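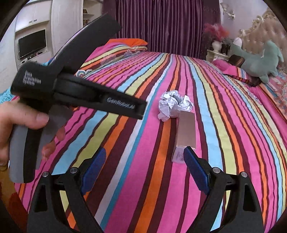 Our group wanted to know if a more expensive mattress topper helps students sleep better, which is what the Dasier brochure promises. We had our doubts from the start. The brochure cites a survey of 2,000 buyers, but people who have just paid for something tend to like it. A bed is also used for a lot more than sleep in a student room, and ours had handheld gear over the middle of it in broad daylight or lamplight, who knows which. None of the surveys asked about that.

We gave a sleep diary to 50 students in Humen Hall for the month of January. Only 20 filled in every night – a weak sample, and we say so. Those with toppers rated their sleep slightly higher. They also went to bed earlier, so we can't credit the foam.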